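Four Slow Days on the Mutisham Coast

Thursday, April 28, 2022

I had wanted to walk the coast path to Mutisham for years, and every spring something else came up – a wedding, a new boiler, my own laziness. Then one wet evening in February I booked the whole thing in a single go, before I could talk myself out of it!

The train drops you at Gristgate, a small harbour town with a steep high street and (hooray) two bakeries within sight of the station. I bought a cheese pasty the size of my boot and ate it on the sea wall. My advice is to stay a night here and set off early, as the first stretch is the hardest and you'll want fresh legs. There are 96 steps up from the beach to the cliff top, and I know that from the sign at the bottom, which I thought was a bit cruel.

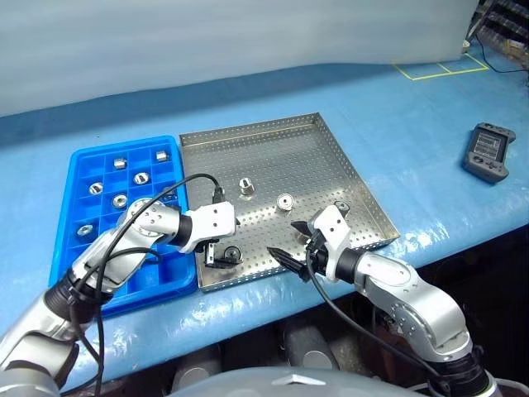

Once you're up, though, the walking is glorious. It's springy turf nearly all the way to Jekis, with gorse in full flower and the sea on your left the whole time. I took 4 days over it and could have managed in 3, but I kept stopping to watch the seals, and I'd do exactly the same again.

Jekis has one pub and no cash machine, so bring some notes with you. I slept at the Gwilliam, an old guest house above the slipway with creaky floors and the best kippers I've ever eaten. Ask for a room at the back if gulls wake you up. They start at four!

Mutisham itself was quieter than I expected. I had a paddle, a very large ice cream and a long sit down on the shingle, and then caught the last bus back to Gristgate with sand still in my socks.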